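Breltley Water District
Technical Advisory Group
Minutes of the regular meeting, May 2022

Present: Sze-wing Hsiao (chair), operations lead, metering lead, laboratory supervisor, GIS technician, district clerk (minutes). Apologies from the finance representative.

1. Minutes of the previous meeting

The March minutes were approved with one correction. Under item 4, "Womberg booster station" should read "Womberg reservoir inlet." The clerk will reissue the page.

2. Matters arising

2.1 The spare pressure transducer for the Wan Street chamber was received and entered in stores. Installation is held until the chamber cover is replaced.

2.2 The request to change the format of the monthly turbidity table was withdrawn by the laboratory. The current format stays.

2.3 The easement drawing for the north main is still with the county. Operations to ask for a date in writing.

3. Meter replacement program

3.1 The metering lead reported 1,831 meters exchanged since the program began. All of the first two routes are complete. Route 3 is open, with the remaining addresses mostly on shared driveways where the curb box has been paved over.

3.2 Flunavo registers on the new meters are reporting hourly to the fixed network. Read gaps are concentrated at the low end of Route 2, where the pit lids are cast iron. The supplier recommends composite lids with a recessed antenna mount. Operations objected to composite lids in driveways on load grounds. It was agreed to fit composite lids in lawn settings only and to use a through-lid antenna elsewhere.

3.3 Bench testing of removed meters continues. The sample for this period was 100 meters drawn from Route 2. Of these, 70 were within limits at all three test flows. The others under-registered at low flow, and 6 of them also failed at intermediate flow. No meter in the sample over-registered. The chair asked that the results be sorted by year of manufacture before any conclusion is drawn about Route 4, where the installed meters are newer.

3.4 The GIS technician noted that service line material is being recorded in a free text field, with inconsistent entries for galvanized pipe. A fixed pick list will be added to the field form. Existing entries will be cleaned up by hand.

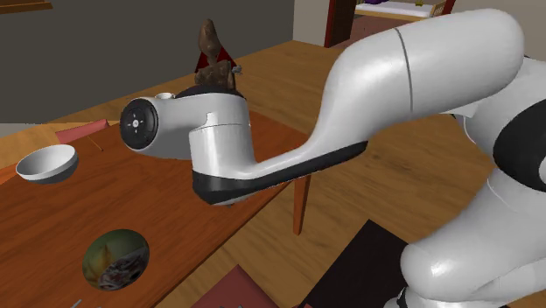

3.5 Discussion followed on whether crews should expose the service line on both sides of the meter to confirm the material. Operations estimated that this would add a second excavation at most older addresses. The group preferred to record the material at the meter only for now, with the customer side marked "unverified" unless it can be seen in the pit.

Action: GIS technician to issue the revised form. Metering lead to circulate bench results by year of manufacture.

4. Womberg reservoir inlet

4.1 The altitude valve continues to hunt when the reservoir is near full. The pilot was stripped and cleaned, and the strainer held fine grit. Hunting was reduced but not removed. Operations suspects that the sensing line is too long and holds air at the high point near the vault wall.

4.2 Two options were tabled. The first is to reroute the sensing line with a steady rise and a bleed at the top. The second is to replace the hydraulic pilot with a solenoid pilot driven from the level signal. The second needs power in the vault and a defined failure position. The chair asked for the first to be tried before any money is spent on the second.

4.3 The laboratory supervisor asked that the reservoir not be held at a high level for long periods during the trial, as chlorine residual at the far sample tap falls when turnover is low. Operations agreed to keep the normal daily drawdown and to notify the laboratory of any change to the set points.

Action: Operations to reroute the sensing line and log inlet pressure through at least one full fill cycle.

5. Hydrant flushing

5.1 The spring flushing sequence was reviewed. Unidirectional flushing will start from the treatment plant and work outward, with valve sheets issued to crews for each loop. Two valves on the east loop are listed as open on the map and were found closed in the field. The map has been corrected. It is not known when they were closed.

5.2 Dechlorination mats will be used at every hydrant that drains to the creek. Tablet diffusers remain acceptable elsewhere.

5.3 Customer notices will go out by door hanger on the affected streets. The clerk asked for the wording to state that laundry should be held off until cold water runs clear. Agreed.

Action: Operations to check the position of every boundary valve on the east loop before flushing begins there.

6. Laboratory

6.1 Routine bacteriological samples were all negative for total coliform. Residuals at the entry point were stable.

6.2 The benchtop turbidimeter is due for primary calibration. The handheld unit will be used as backup, with a comparison reading taken against the online analyzer at the start of each shift.

6.3 The sample tap at Wan Street has a swivel faucet that cannot be flamed or properly disinfected. A smooth-nosed tap is to be fitted.

Action: Operations to replace the tap and tell the laboratory when it is back in service.

7. Other business

7.1 The metering lead asked whether retired brass meter bodies may be sold as scrap by the district directly. The clerk will check the surplus property rules. Bodies are to be kept in the locked cage in the meantime, and those from the bench sample kept separate and tagged.

7.2 The chair reminded members that papers should reach the clerk in time to be sent out with the agenda. Late papers will be carried to the next meeting.

8. Next meeting

To be set by the clerk once the sensing line work at Womberg is finished.

Minutes recorded by the district clerk. Subject to approval.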